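Wasthorpe Tabletop Society
March 2, 2025

1/ The Society has completed its review of Oosthuizen, the canal-trading board game published by Venddale. Our findings are set out in this thread for members deciding whether to buy a copy or wait for the library loan.

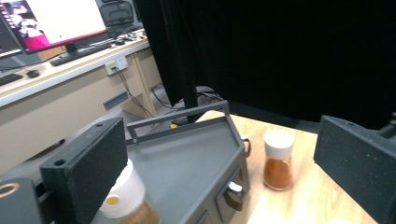
2/ Oosthuizen is a game for two to five players. Each player runs a small shipping house and moves cheese, timber and cloth along a network of canals. The player with the most guilders after the final harvest wins. There is no combat, and no player is eliminated.

3/ The review was based on 30 full plays by members at every player count. Reviewers ranged from first-time players to those who have been with the Society from its first season. Solo play is not supported by the rules and was not tested.

4/ Setup is the weakest part of the experience. The canal tiles must be sorted by region, shuffled and laid out in a fixed order, and the rulebook places the layout diagram eight pages after the instructions that refer to it. New groups should have one person set up the board before the others arrive.

5/ Once play begins, turns are brisk. A player chooses two actions from a list of six, pays any tolls owed and passes the lock token to the left. Most members had learned the turn order by the end of the first round.

6/ The toll system deserves praise. Every lock is owned by a player or by the town, and the owner may change the price only at the start of a season. High tolls bring in money quickly but push rivals onto longer routes, where they often pick up better contracts. This gave our tables a great deal to talk about.

7/ Reviewers were less pleased with the flood cards. A flood drawn in the last season can close a route that a player has spent the whole game building, and there is very little that player can do in reply. Several members now remove the two red flood cards before play. The Society considers this a sensible house rule — it is permitted at our open tables if all players agree.

8/ On player count: the game is at its best with four. With two, the canals are too open and tolls are rarely paid. With five, the wait between turns is noticeable, and newer players tended to lose track of their contracts.

9/ Scoring takes longer than it should. Guilders, finished contracts, lock ownership and leftover cargo are all counted separately and then converted. The highest score recorded during our review was 714. A pad and pencil are strongly advised, as the printed track ends well short of that figure.

10/ Components are of good quality. The cargo pieces are easy to tell apart by shape, which our color-blind members appreciated. The player boards are thin and slide when bumped. The box insert does not hold sleeved cards.

11/ Members have asked how Oosthuizen compares with Venddale's earlier harbor game. The two share an artist and a style of contract card, but little else. Those who found the earlier title too dry should still try this one — trading between players is open at all times and makes for a livelier table.

12/ Our recommendation: suitable for groups of three or four who enjoy economic games and are willing to spend an evening on one title. Families with younger children may prefer to borrow it first.

13/ The Society's copy may be borrowed for two weeks at a time. Please check the cargo pieces against the list inside the lid before returning it. The next title under review is a cooperative game, with findings expected in September.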